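Folding tiled table next to the main one, worth it or a gimmick?
Kitchens and Small Spaces > Tables and worktops

pepperpot_jen
Posted at 7:40 pm

We've got no worktop to speak of in this flat. There is a strip beside the sink that will take a chopping board if you don't mind it hanging over, and then nothing. For the past while everything has happened on the old dark table, and my partner now wants to add one of those white folding ones with a tiled top and keep it butted up against the old one all the time. The one he likes is called a Damby. I think it's a camping table with ideas.

Has anyone lived with one? I don't mean "it arrived today and it's lovely". I mean used it every day, with flour and knives and hot pans.

oldgreywhisk
Posted at 7:58 pm

Had one for 5 years. Fine for rolling pastry, useless for anything that needs elbow. The tiles stay cool and wipe down well, but the grout is a menace. Turmeric, once, and I was looking at it until the day I got rid of the thing.

Mine also wobbled. I was told it was my floor. The other table stood on the same floor and never moved.

Radish_and_Rye
Posted at 8:06 pm

I'll disagree with that. Ours has been solid, and I knead on it. You have to make sure the legs are fully opened out and not just nearly. A lot of people stop short because it feels as if it has locked when it hasn't.

Grout can be sealed. It takes an evening.

oldgreywhisk
Posted at 8:11 pm

I know how to open a table.

Radish_and_Rye
Posted at 8:13 pm

Didn't say you didn't.

pepperpot_jen
Posted at 8:20 pm

Right, well, his sister has the same arrangement he's after, so I've got something to show you. The heavy gear lives on the old table and the light things go on the tiles. He thinks this settles the argument. I don't think a bowl and a mug settle anything, I could put those on a windowsill. 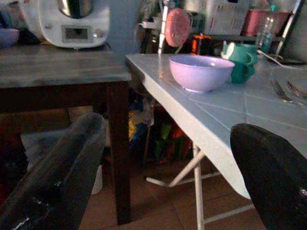 The two tables side by side, appliance end on the left, tiles on the right.

What bothers me is the join. You've got two tables made by different people at different times and you're expecting them to behave as one surface. Crumbs will go down there. So will teaspoons.

tobias_m
Posted at 8:34 pm

Is that a food processor or one of those multicookers on the dark table? If it's the sort that stirs and chops and heats, leave it exactly where it is. I had a Hekano on a folding table and it walked. I came back from answering the door and it had moved a good way towards the edge, lid rattling.

pepperpot_jen
Posted at 8:39 pm

One or the other, I've never asked and she's never offered me dinner out of it. It's got a little screen and a metal bowl on top, that's as much as I can tell you.

Vichien Meesuk
Posted at 8:52 pm

I run a small catering business from home and have used folding tables for a long time, so a few points.

The crossed leg is better than people think. There's a crossbar near the bottom on that one, and on mine the bar does a lot of the work. It's weakest when you lean on one end, so don't sit on it and don't clamp a pasta machine to it. Under a bowl of salad it'll be perfectly happy.

I'd worry more about the old table. That grey top looks tired, with streaks and scuffs on it. If it were mine I'd sand and oil it before spending money on a second one. A decent wooden table given some attention is a better place to cook than any tile.

Radish_and_Rye
Posted at 8:58 pm

Sanding doesn't make it bigger though, does it? Space is the whole complaint.

Vichien Meesuk
Posted at 9:05 pm

True. But half the people who tell me they've no space have a table covered in things they aren't using. Clear it for 8 days and see what you miss.

marrow_fat_pete
Posted at 9:17 pm

Bit of scepticism about the tiles themselves. The Widach I bought had "tiles" that were one printed sheet with grooves pressed into it. It looked the part until I put a casserole on it and the surface blistered. Ask the shop outright what the top is made of and whether it'll take heat. If they start talking about "a tiled look", walk away.

I can't tell from a photo which kind his sister's is — nobody could. Go round and tap it.

pepperpot_jen
Posted at 9:22 pm

That's the most useful thing anyone's said. I'll tap it.

soupdragon14
Posted at 9:40 pm

Coming in to say buy the Soler, it's the only one worth having. It's rated for 1000 newtons. You could park a motorbike on it.

oldgreywhisk
Posted at 9:44 pm

Rated by whom? And spread over the whole top or on one corner? Those numbers mean nothing without that.

soupdragon14
Posted at 9:47 pm

It's on the label.

oldgreywhisk
Posted at 9:48 pm

I rest my case.

tobias_m
Posted at 9:55 pm

On the join: measure both heights before you buy anything. Mine were 14 millimetres out, which sounds like nothing until you slide a full tray across. I glued felt under the short one and it was never right. A drop in level is all right if you treat them as separate tables, one for machines and one for mixing and plates. It's when you want one long counter that it'll drive you mad.

pepperpot_jen
Posted at 10:12 pm

I've read all of this out to him. He says oldgreywhisk is a pessimist and Radish_and_Rye is a sensible person, so you can guess how the evening's going.

Where we've got to: I'm going round to his sister's with a tape measure, I'm going to tap the tiles and lean on one end, and I'm going to ask her about the grout when he's out of the room. If it passes he can have his table, and it gets folded away when people come round. He says it won't need folding away. I've heard that about the exercise bike.

Radish_and_Rye
Posted at 10:15 pm

Open the legs all the way before you lean on it!

oldgreywhisk
Posted at 10:19 pm

And take some turmeric.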